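Household Skills, Unit 5: Sorting and Storing Textiles
Course notes, Skendville Adult Learning
Instructor: Unathi Mkhize

Bring these notes to the practical in Room 337. You'll work in pairs, one basket per pair. Wear sleeves you can push up.

1. Clear before you fold

Start with a bare surface. Anything that is not cloth comes off the table first and goes in its own bin. Toys are the usual problem in a family home because they travel inside blankets. Shake each blanket once, over the table, before you fold it.

2. Sort by weight

Make two piles. Heavy pieces are woven blankets, felt and bath mats. Light pieces are dish cloths, thin throws and pillowcases. Color does not matter for storage. It matters for washing, and we covered that in Unit 4.

Read the care label on any piece you don't know. If the label is missing, treat the piece as heavy and store it flat.

3. Fold to the basket

Measure the inside of the basket, not the rim. Our large baskets are 37 cm across on the inside. Fold the long edges in first, then fold from the short end. Stop when the piece fits with room for your fingers on both sides. A fold that has to be pushed down will spring back by the next day.

4. Fill from the bottom

Heavy pieces go in first. Small pieces go in last, on top or down the side. Pieces at the side should be easy to pull out without lifting the blanket. Keep the holes in the basket wall as clear as you can so that air moves through.

Baskets, cloths and a toy spade:

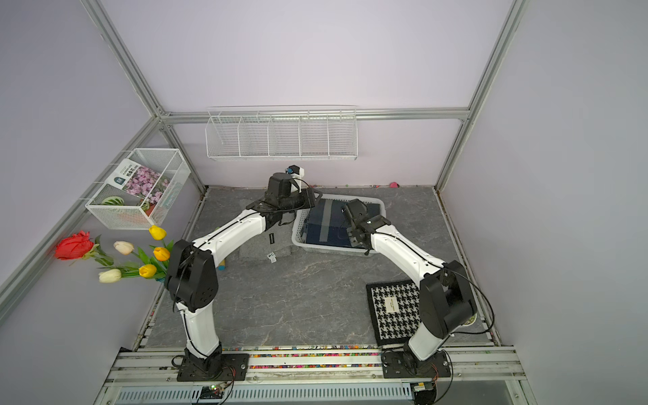
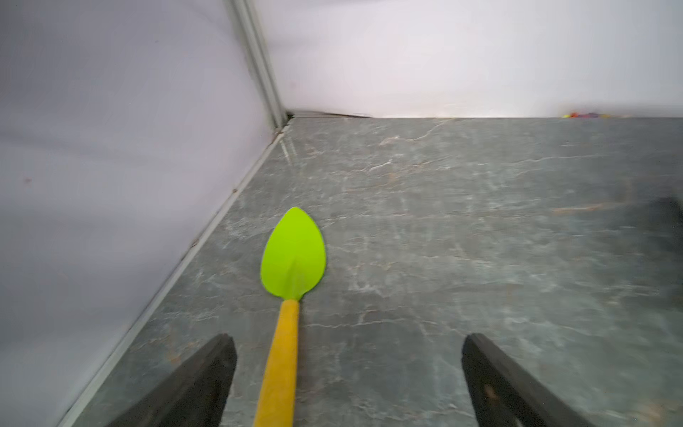
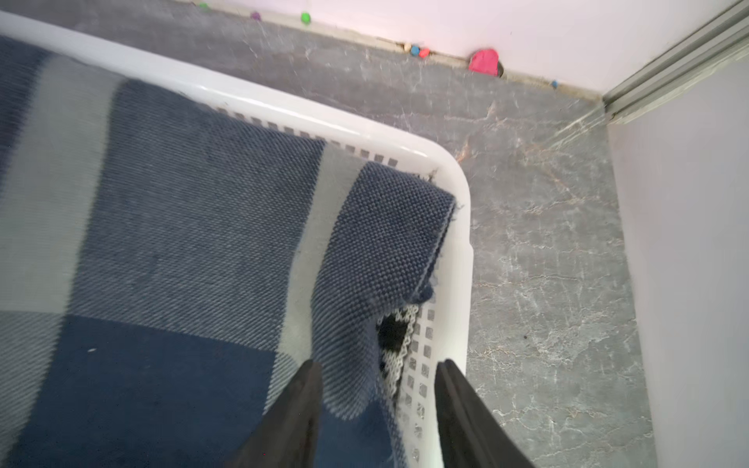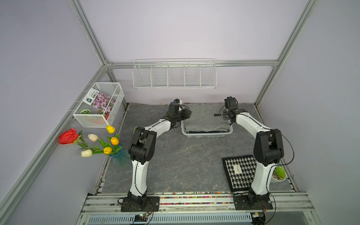

5. Mats

Mats with a stiff border are not folded. Lay them flat on the shelf or roll them with the pattern facing out. A mat that has been folded along the same line for a season will not lie flat on the floor again, and people trip on it.

6. Labels

Write the label before the basket goes on the shelf. Use the room name and the month, for example "Back bedroom, January." Lesego Pillay has the label tape and the good scissors. Sign for both.

For the practical

Each pair sorts, folds and fills one basket, then trades with the next pair and empties theirs. Write down any piece you had to dig for and where it was in the basket. Hand in one sheet per pair with both names on it.

Reading for next time: handout 2, Moths and Damp. Bring one item from home that has been in storage since last winter. It does not need to be clean.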